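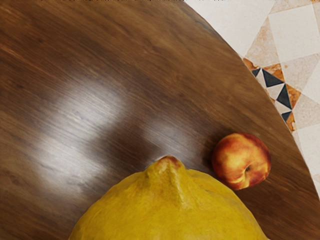
To: Vislow cooking list
From: Bo-ram Nam
Subject: Re: short ribs, holding temperature before serving

On Thursday Dae-han Chae wrote:

> I have to feed 80 people at the Destunis picnic and the ribs will be
> done two hours early. Can I hold them in the oven at 200 F, or will
> they go soft? I have the Prostard cooker and one ordinary oven. Sauce
> is the Jin recipe from the list archive, message 2533.

200 F works for two hours if the pans are covered. The meat keeps cooking at that setting, so pull the ribs off the cooker while they still resist a fork a little. If they are already tender, go down to 170 F. Do not go below 140 F in the meat itself. Check with a probe in the thickest piece, away from the bone.

Leave the sauce off during the hold. Message 2533 has a lot of sugar and pear in it, and under foil it thins out and slides to the bottom of the pan. Warm it in a pot and brush it on after the foil comes off, then give the ribs five minutes at 425 F, uncovered.

Pans: one layer, bone side down, with a half cup of stock in each. Two layers hold fine but the bottom one loses its crust. If one oven will not take everything, wrap the rest in foil and towels and pack it in a cooler preheated with hot water (drain it first). Mine held for two hours last May with the lid shut. Check those with the probe too before they go out.

The archive copy of the sauce lists the soy twice. Use the first amount.

Bo-ram

Comments

dhchae: Thanks. Does the half cup of stock change if the pans are deep?

Bo-ram Nam: No. Go by the floor of the pan.

ribs412: Broth from a carton is too salty for this. I use water.

Last updated: May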